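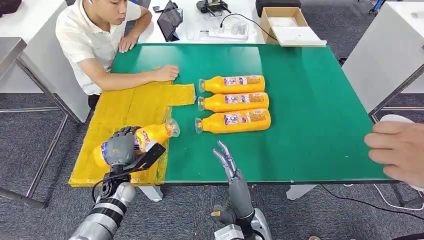 3.2 Cell layout and daily upkeep

The bottle-handling cell consists of a two-arm humanoid upper body, a work table, and a desk behind the table that carries the support electronics. The table is covered with a green mat. A yellow board lies over the left part of the tabletop and overhangs the front edge, so that the left hand can present a bottle to the board without the forearm meeting the table. A narrower tab runs from the board toward the pick area. The view in Figure 2 is from the head camera, which is the only camera used by the policy in this section. Wrist cameras were tried in the Pusitz cell and dropped when the added cabling shortened the usable roll range.

Figure 2. Head view of the Nellum cell. The left hand holds one bottle above the yellow board; three more lie on the mat with their caps to the left. The right hand is open.

The test objects are orange plastic bottles with clear caps and a wrap-around label. They are laid on their sides at the start of a trial, caps toward the board. Small offsets between bottles are left as placed. We did not use a jig, as an earlier series with a slotted tray gave grasp poses that did not carry over to the bare mat. Bottles are retired when the label begins to lift, since a loose label changes the friction under the finger pads and shifts the detected long axis by several degrees.

Each hand is bolted to its arm through a wrist mount. On the left arm the mount is black and has an angled bracket, and a black cable loops from the wrist down alongside the arm. This loop was the most frequent source of faults. With too little slack, the connector unseated during outward roll; with too much, the cable dragged on the board edge. The procedure adopted by Haris Mirani is as follows. The arm is moved by hand to its outer roll limit with the drives off. The cable is dressed so that it hangs clear at that limit, then clamped at the forearm. The arm is returned to the home pose and the loop is inspected for contact with the table. The clamp screw is marked with paint, and a broken paint line at the morning check means the cable is dressed again before any trial is run.

Finger calibration is done at power-up and again after every 100 grasps. The hand is opened fully, each finger is driven to its mechanical stop, and the encoder zero is stored. A finger whose new zero differs from the stored value by more than 8 encoder counts is flagged. The operator then opens and closes that finger by command and repeats the routine. If the flag returns, the tendon is retensioned. Retensioning was needed on the left hand more often than on the right, which we attribute to the left hand carrying the bottle for most of the cycle.

The board is fixed by friction only. Its position is registered by touching the fingertip of the right index finger to two corners and fitting the offset. Registration is repeated whenever the board or mat has been bumped. Surface scuffs on the board had no measurable effect on detection, and the board was not replaced during the study.

Two people attend the cell during data collection. One sits at the left side of the table and resets the bottles. The other works from the right and has charge of the stop button. Hands may enter the table area only when both arms are holding position. Rizwan Usmani and Areeba Durrani shared these roles for most of the runs reported here, and both kept entries in the cell log.

The log holds 2037 completed trials out of a planned 3000. Collection ended on February 2, 2024, when the left wrist connector failed outright and no spare was on hand. The replacement part, fitted in April, has a locking collar and a different pin depth, so trials recorded with it are kept in a separate set and are not pooled with the results in Section 4. The Celach controller settings were left unchanged across both sets.

Faults were entered under four headings: cable, finger zero, board registration, and software stop. A trial interrupted by any of the first three was discarded and rerun from the start pose. Software stops were kept if the bottle was still in the hand when motion ceased.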